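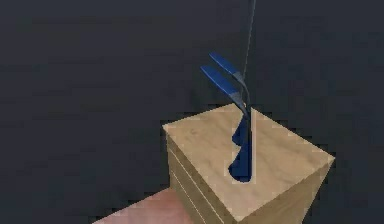

A wooden block with a slot in the top.

Setting Up a Birdbath the Little Birds Will Use

Thu Huỳnh asked me at our last walk why her birdbath only ever gets magpies, and I promised I'd write down what has worked in my own backyard (it took me a few summers, so don't be disheartened!).

Start with depth. Most shop-bought bowls are far too deep for a wren or a silvereye, so put a flat stone in the middle and fill until the water just laps over it. Mine is a shallow terracotta dish, 40 centimetres across, and I wouldn't go much smaller.

Next, find a spot near a dense shrub. Small birds like to dart out, have a splash and dart back again, and a prickly grevillea is lovely for this if you have cats in the street. Morning sun and afternoon shade keeps the water pleasant through January.

Tip the old water out every day or two and give the bowl a scrub with a stiff brush, no detergent. Shobha Iyer does hers while the kettle boils, and I've pinched the habit.

Then leave it alone for a while. I waited almost 30 days for my first visitor, a very cross-looking thornbill, and now there's a queue by seven in the morning. If you'd like photos, sit well back with your longest lens and wear something dull.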